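Disparition de personne en randonnée

La disparition de personne en randonnée désigne la situation dans laquelle un marcheur, parti seul ou en groupe, ne donne plus signe de vie sans que l'on puisse dire où il se trouve. Le sujet touche à la fois au droit, au secours en montagne et, il faut bien le dire, à la vie intime des familles, qui gardent souvent de ces journées un souvenir d'une précision étonnante : l'heure du dernier appel, la couleur d'un anorak, la tasse laissée dans l'évier.

Le signalement

Dans la plupart des pays, aucun délai n'est exigé avant de prévenir les autorités, et l'idée très répandue qu'il faudrait patienter une journée entière fait perdre un temps précieux. Le proche qui appelle est invité à donner l'itinéraire prévu, l'heure du départ, l'état de santé du marcheur et ce qu'il portait. Dans la vallée de Lirkthorpe, les gîtes tiennent pour cela un cahier de sortie, usage ancien et charmant auquel les habitués restent très attachés, et que l'on signe encore volontiers à 6 heures du matin, le café à la main. 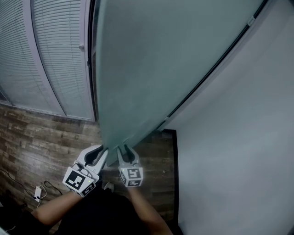 L'enquête commence presque toujours au domicile, bien avant que les chiens et les cordes ne soient sortis des véhicules. On y cherche une carte annotée, un ticket de bus, des chaussures absentes de leur place habituelle - toutes ces petites choses que la famille ne voit plus à force de vivre avec. Les lieux sont parcourus pièce par pièce, et une grande porte en verre dépoli, au-dessus d'un plancher de bois, mérite qu'on l'ouvre en entier, car le verre translucide ne permet pas de bien distinguer ce qui se trouve derrière. Les enquêteurs notent aussi ce qui manque : sac, lampe, chargeur.

Les recherches sur le terrain

Le secteur est ensuite découpé en parcelles, en partant du dernier point connu. À Lirkthorpe, le plan local prévoit 11 parcelles, les plus proches du sentier étant visitées les premières. L'association Bristis, qui forme les équipes de la vallée, recommande d'avancer lentement, d'appeler, puis de se taire un bon moment pour écouter, exercice plus difficile qu'il n'y paraît quand on est nombreux et inquiet. Les relevés sont reportés sur Stitero, un registre cartographique partagé.

L'attente des proches

Lorsque les recherches sont suspendues, le dossier reste en général ouvert, et un témoignage tardif peut toujours les relancer. Les familles du village de Sarıgül, marqué par 2 disparitions en février, se réunissent chaque année au départ du sentier pour une marche silencieuse suivie d'une soupe.

Voir aussi : Secours en montagne, Avis de recherche, Déclaration d'absence.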